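6 min read

The Basket Case

By Evanthia Lambrakis

There is a shelf in the home aisle at Flirel that I have come to dread. It holds baskets: seagrass, willow, wire, felt, and one with ears. The sign over it reads "A place for everything," and people push their carts past it and slow down, the way drivers do for a wreck.

I have bought from that shelf many times. In October I went through my house in Claltcombe and counted what the baskets had done for me. I had 30 of them. Most held things I had been looking for. One held four smaller baskets.

The theory behind all this is familiar by now. Small loose things make a room look messy, so you give the small loose things a container, and the room looks calm. Parents hear it more than anyone. Toy blocks, play cups, the odd plastic shape that belongs to a set long since broken up: sweep it into something woven and you are a person who has it together.

Pirmin Leitner runs tidying workshops out of a rented storefront on Skulthorpe Road, and he is a believer. The class I attended cost $90 and ran most of an afternoon. We each got a bin of household odds and ends and were told to "find the family" in it. I had a doorstop, some blocks and a plastic cup. I could not find the family.

"You are thinking about what the things are," Leitner told me. "Think about where your hand goes."

I wrote that down and still don't know what to do with it. My hand goes wherever I left the thing, and that is the floor.

He was better on the subject of size. A basket for blocks, he said, should be shallow enough that a child can see the bottom. Deep ones turn into wells. The good pieces sink, somebody tips the whole lot onto the rug to reach them, and you are back to the mess you paid to get rid of. I have a deep one by the couch, a handsome round thing from Ait Brahim, and I tested this against it. At the bottom were two puzzle pieces, a sock and a red block I'd accused the dog of eating.

So shallow, fine. What I can't accept is the next step, where the shallow basket is supposed to change how anybody behaves. Leitner has his students practice with a child: lay out a few pieces on a plain cloth, put the basket within reach, and pick things up one at a time while the child watches. The plain cloth is meant to keep the eye from wandering. He says two weeks of this will do it.

I gave it two weeks. My son is four. He liked the cloth a great deal and wore it. He did put blocks in the basket, very carefully, and then he took them out again just as carefully, since taking them out was obviously the better half of the game. On the last evening he put the basket on his head.

Leitner was not bothered when I reported back. He asked whether I had been putting my own things away in front of the boy. I changed the subject.

What annoys me about the whole business is the price of being told to own less by people who sell containers. A plain rectangular wicker basket does its job well enough. It's light and it doesn't look terrible on a table. It will also shed little bits of itself for as long as you own it, and crumbs get into the weave and stay there. I have never seen either fact on a tag.

I've since given away most of mine. The few I kept have one kind of thing in each. The blocks got the shallow one, and everything else that used to live with them, cups included, went back to the kitchen or out the door.
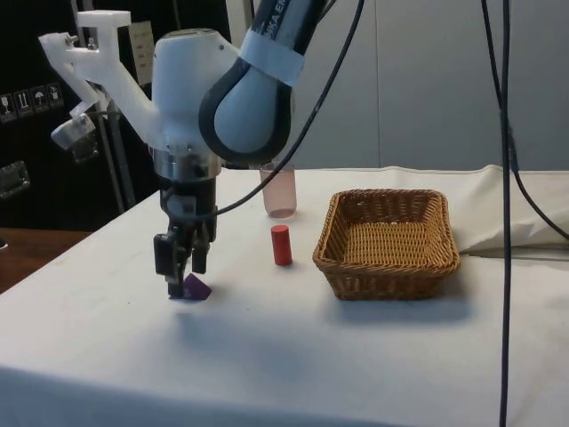
The deep one from Ait Brahim is still by the couch. I keep blankets in it, and the dog has started sleeping on top of them, so I suppose it's his.

Last updated December 7, 2023

Comments

marnie_k
Wicker and a vacuum with a brush head. Crumbs solved. You're welcome.

Tall Paul
$90 to be handed a doorstop. I'm in the wrong line of work.

GrandmaOfFive
We had one cardboard box for all of it and my kids grew up fine. They are messy adults though, I'll give you that.

marnie_k
@GrandmaOfFive same box here, same adults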